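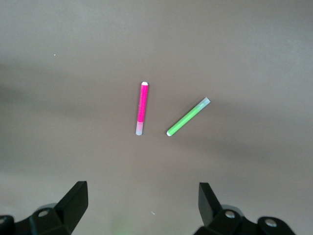 Pink and green markers on a gray surface.

Help Center > Case Workspace > Setup Guide > Fees and Billing

Overview | Intake | Fees | Documents | Deadlines | Support

4 min read

Section 3. Setting up fee schedules for immigration matters

Use this section to enter your firm's fees in Groltance before you open the first client matter. You need an administrator login. Staff with a paralegal login can view fee schedules but can't change them.

Before you start, have your current fee agreement and your list of filing types at hand. Government filing fees are kept apart from your own fees throughout the program. Do not combine them in one line, even if you quote clients a single price. The trust ledger reads the two kinds of line differently, and a combined line has to be reversed by hand.

3.1 Create a schedule

1. Sign in and open Settings, then Fees.
2. Select New Schedule.
3. Type a name. The name shows on client invoices, so avoid internal shorthand.
4. Choose the office. If you have one office, this field is already filled in.
5. Choose Flat, Hourly or Mixed. Most family petitions and naturalization matters are set up as Flat. Removal defense is usually Mixed.
6. Select Save. The schedule gets a number, for example 553. Write it down if you plan to import old matters from Kiva.

Note: A schedule can't be switched from Flat to Hourly after it has been used on a matter. Make a copy, change the copy, and retire the old one.

3.2 Add your fees

1. Open the schedule and select Add Line.
2. Pick the filing type from the list. If the type is missing, see 3.5.
3. Enter your fee in whole dollars.
4. For a consultation fee, enter the amount (100 in the sample schedule) and check Credit to Matter if you apply it to the total when the client hires you.
5. Repeat for each service.

Leave the Translation line blank if you pass the translator's bill straight to the client. Those bills go under Client Costs, which is covered in Section 4.

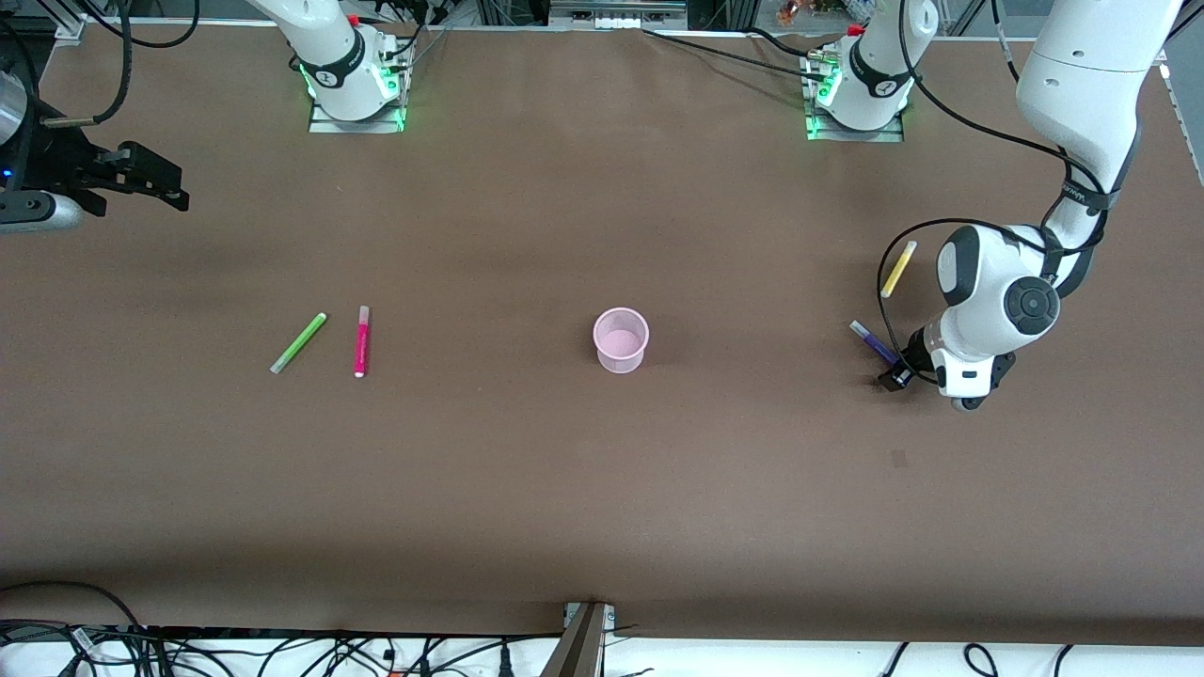
6. When all lines are in, select Check Schedule. Lines with a missing amount turn yellow. A zero is accepted, a blank is not.
7. Select Publish.

Caution: Publishing makes the schedule available on new matters right away. It does not change matters that are already open. To move an open matter to the new schedule, the client must sign an updated fee agreement, and a copy must be attached to the matter first.

3.3 Government filing fees

Groltance does not set government fees for you. Check each amount with the agency before you enter it, and check again on the day you file. A filing sent with the wrong amount may be returned, and a returned filing can miss its deadline.

1. Open Fees, then Government.
2. Select the form and enter the amount.
3. Enter the date you checked it.
4. If the client has asked for a fee waiver, leave the amount in place and check Waiver Requested on the matter itself.

3.4 Payment plans

1. Open the matter and select Billing, then Plan.
2. Enter the down payment and the number of installments.
3. Choose the due day. Days 29 to 31 are not offered.
4. Print the plan and have the client sign it.

Reminders go out at 9 a.m. in the language chosen at intake. The Olatunji text message add-on must be turned on for reminders by phone. Without it they go by email only.

3.5 Common messages

Error 1663: The filing type is not on your list. Open Settings, Filing Types, and turn it on.

Error 1961: Two published schedules have the same name in the same office. Rename or retire one.

"Ledger locked": Someone is reconciling the trust account. Wait until they finish. Do not sign them out from the admin page.

If your firm hosts its records with Sisstead, new schedules may not show in the client portal until the next overnight update.

Continue to Section 4, Client Costs and Trust Deposits.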